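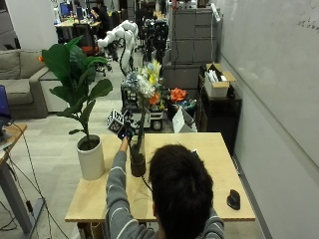
Good afternoon, and thank you to Marcela Štěpánek for the invitation to Dunamdale. My talk is about tall arrangements in artificial flowers, and mostly about the stem, which people forget. When I teach this I ask everyone to sit down and work with the arm stretched out, because a tall piece looks different from a chair. You see the hand up near the top of the flowers, and the pot stays down on the table. The blooms are all in the upper part: yellow above the pale blue and white spiky one, white petals, and the orange lower on the cluster. I like the orange low. It pulls the eye down a little toward the long dark stem.

(Wait here. Let them look. Drink water.)

First point, the pot. I always choose a dark and heavy one. My first tall piece fell over two times in one evening, in the shop of Otakar Krajčí, and he was very polite about it. Now I put stones in the bottom, 910 grams on the kitchen scale, and after that the foam. Do not fill the foam up to the edge. Leave a finger of space, so you can cover it later with moss.

Second point, the stem. Put it in alone, before any flower. Turn the pot and check that it is straight from every side. If it leans, take it out and make a new hole. Do not try to correct it with the flowers, I have tried this for years.

(Pass the bare stem around. Ask Ming-te to start from the back row.)

Third point, real plants near artificial ones. There is a fiddle-leaf fig in a white planter next to the arrangement, and I was asked already if this is a mistake. For me it is good. The big glossy leaves are calm, and the small bright petals need something calm beside them. But leave enough air between the two. If a leaf touches the flowers, move the fig.

Fourth point, color. Five blooms is my limit for one stem. Lenka Skála uses 12 and hers are beautiful, but she has better hands than I have. If you are a beginner, take one strong color and let the others be pale.

About dust: a soft brush, dry, from the top down. No water on the painted petals. I did it once in March before an exhibition and the blue went into the white.

(If there is time: the story of the Matoušek wedding. If there is no time, go to questions.)

Questions they will ask: where I buy the stems (Dreltent, the long ones must be ordered), and if wire can be used again. Yes, if it is not bent more than once.

Handouts are by the door. Leave the bare stems on the front table, please, Branislav needs them for his group at 4.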